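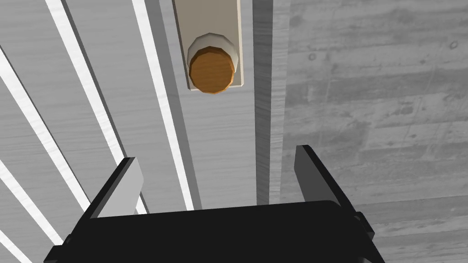

The Dondwood door pack from the hand's own view, fingers open below a round knob on a cream backplate.

Dondwood Door Pack for Jostholm Sim
Item 417, digital download

If you have ever tried to teach a simulated arm to open a door, you probably already know how much of your week can vanish into building the door. You find a knob model somewhere, the scale is off, the hinge swings the wrong way, and by the time it all behaves you've forgotten what you wanted to test in the first place! We went through that ourselves more times than we'd like to admit, and the Dondwood pack grew out of the pile of doors we had left over.

It is a set of 50 ready-made doors with their knobs, plates, frames and surrounding walls, all set up to load straight into Jostholm Sim. Every door has a working hinge and a knob that turns, and you can change the stiffness of both from one plain settings file (it opens in any text editor, no special tools needed). Pick a door, pick a starting spot for the arm, and off you go.

The hand camera

Plenty of our customers train from the hand camera alone, so we put a lot of care into how things look from down there between the fingers. Knobs have their own grain and color, and a brown wood-look cap on a white collar shows up nicely against a gray panel. The shapes are kept fairly simple on purpose. You will notice flat facets around the rim of a knob, and that's the trade we made to keep everything running quickly on an ordinary desktop machine.

Walls and panels come in a range of worn, streaky and blotchy grays, and you can swap them from run to run or let the pack shuffle them for you. We are rather fond of the shuffle. A policy that has only ever met one clean white wall tends to get a nasty surprise later on, and it's much nicer to find that out early, while you still have coffee in the cup.

Close-up surfaces hold enough texture to be useful even when there is no knob in view and the camera has nothing but wall to look at. Leave the backdrop plain, as we usually do, and the edge of a surface stays crisp and easy to pick out.
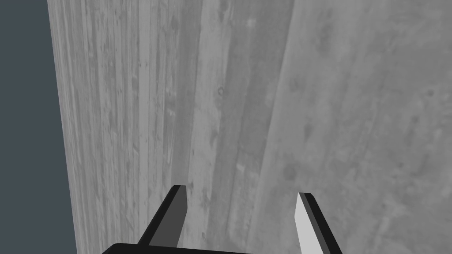

What you get

50 doors with matching frames and walls
Parallel two-finger gripper model in black and gray
3000 starting poses, from well back to very close in
Settings file for hinge, knob and lighting
Setup guide, with a chapter on reward terms

What you'll need

Jostholm Sim, any current release, and roughly 6 GB of free disk space. The pack works with the Babaei arm description out of the box. Other arms are fine too, though you'll have to point the settings file at your own hand camera, and the guide walks you through that on page four.

Licenses and updates

One license covers one lab or one shop, however many machines you have in it. Updates are free for the life of the pack. The next one is planned for November and will add lever handles, which have been the most asked-for item by a long way (we hear you!).

Sold and supported by Bredton. Page last updated 4/17/20.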